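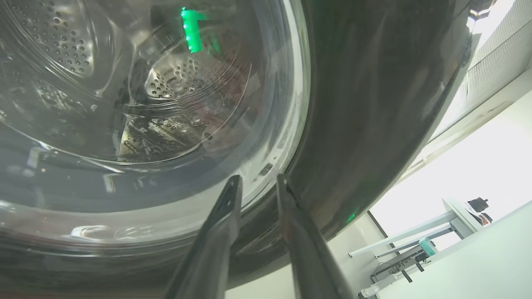
Figure 1. Door glass and drum, front-loading washer.

Section 2. Care of the Door, Gasket and Drum

2.1 Purpose of this section

This section sets out how the front-loading washers in the Hughes residence laundry rooms are to be loaded, unloaded and kept clean. It applies to all residents and to housekeeping staff. Instructions for detergent dosing and for the dryers are given in their own sections and are not repeated in full.

The washers differ in color and in the wording of their panel labels. Where a label on the machine gives a stricter instruction than this manual, follow the label. Where a label is printed in a language the user does not read, a translated card may be requested from the residence office.

2.2 Parts referred to

Door glass. The thick, curved bowl of glass set into the door. It holds the laundry back from the opening while the drum turns.

Drum. The perforated steel cylinder that holds the laundry. Water passes in and out through the small round holes.

Lifter. A raised paddle on the inner wall of the drum. It carries the laundry upward as the drum turns.

Gasket. The flexible rubber ring between the door opening and the drum.

Laundry basket. Any open container used to carry laundry to and from the machine.

2.3 Before loading

1. Check that the drum is empty. Turn it by hand through one full turn and look behind each lifter, where socks and other small items are easily missed.

2. Run a dry cloth around the inner fold of the gasket. Remove hair, coins, paper and lint.

3. Look over the drum wall. Patches of color on the steel are often only the reflection of a garment or of something standing near the door. Wipe the patch with a damp white cloth. If color comes away on the cloth, complete the drum cleaning procedure in 2.7 before washing light items.

4. Empty all pockets. Close zippers and hooks.

5. Sort the load by color. Garments that combine a strong color with white, such as red and white sportswear, are to be washed alone or with similar items until the color is known to hold.

CAUTION: Do not use a knife, scraper or steel wool on the drum or on the door glass. Scratches in the glass can catch fabric and may weaken the bowl.

2.4 Loading

1. Place the laundry basket on the floor directly in front of the machine, close enough that laundry need not be carried across the room. Leave space for the door to swing.

2. Put items in one at a time and shake out anything that has been rolled or folded.

3. Fill the drum no more than two-thirds full when the laundry lies loosely. A hand placed upright should fit easily between the laundry and the top of the drum.

4. Check the whole edge of the gasket for trapped fabric, especially at the bottom, where sleeves and drawstrings tend to hang over.

5. Move the basket clear and close the door with light, even pressure until the latch clicks.

6. Select the program. For mixed colors, the residence recommends the 40 degree Celsius program unless the garment label calls for cooler water.

Note: If the door does not latch, open it and repeat step 4. Do not push the door shut with the knee or foot.

Note: Garments with printed lettering or numbers are to be turned inside out before they are placed in the drum.

2.5 During the program

The door stays locked while the program is running and for a short time afterward. Do not pull on the handle during this period. The door glass may become hot on high temperature programs, and small children are to be kept away from it.

If the machine stops before the end of the program, note the code shown on the display and report it as described in 2.8. Do not disconnect the machine at the wall outlet unless there is smoke, a burning smell or water near the plug. In case of water near the plug, switch off the supply at the room panel and leave the outlet alone.

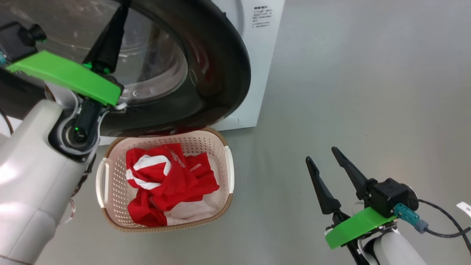
Laundry Room Manual Page 66

2.6 Unloading

1. Wait for the lock to release, then open the door fully.

2. Set the laundry basket on the floor below the door opening, with its long side toward the machine. A basket with perforated sides is preferred for damp laundry.

3. Draw the laundry out over the lower edge of the gasket. Lift heavy items in sections. Pulling a wet towel or blanket out by one corner strains the seam and may drag the gasket out of its groove.

4. Turn the drum by hand and check for items held against the wall or behind a lifter.

5. Inspect the gasket again, including the fold, and remove anything left in it.

6. Lift the basket by both side handles, bending at the knees. If the basket is too heavy to lift comfortably, make two trips.

7. Wipe the door glass and gasket dry. Leave the door slightly open when no other resident is waiting.

CAUTION: A basket left in front of the machine is a tripping hazard. Baskets may not be stored on the floor between loads. Use the Flatard shelf along the rear wall.

2.7 Cleaning the drum

Housekeeping staff clean each drum monthly. Residents are asked to carry out the same procedure after washing heavily soiled items, or where color has been found on the steel.

1. Confirm that the drum is empty.

2. Add one measure of Uneck drum cleaner to the main compartment of the detergent drawer. Do not add detergent.

3. Run the drum cleaning program. On machines without this program, select the hottest cotton program.

4. When the program has ended and the door has released, wipe the drum, the lifters and the glass with a clean damp cloth.

5. Wipe the gasket with a separate cloth and dry it.

6. Enter the cleaning in the log sheet on the back of the laundry room door.

CAUTION: Never mix drum cleaner with bleach or with any other cleaning product.

Note: Discoloration that remains after two cleanings is to be reported. Please do not attempt to remove it with abrasive powder.

2.8 Reporting a fault

Report leaks, torn gaskets, cracked glass and unusual noise to Rekha Rana, Residence Services, Hughes, by means of the form in the laundry room. State the machine number, the program in use and any code displayed. Hang the OUT OF ORDER card on the door and do not start a further load.

Repairs are carried out by Grondov. Residents may not open the cabinet or remove the lower service cover.

Laundry left in a machine that has been taken out of service is kept in a labeled bag at the residence office until collected.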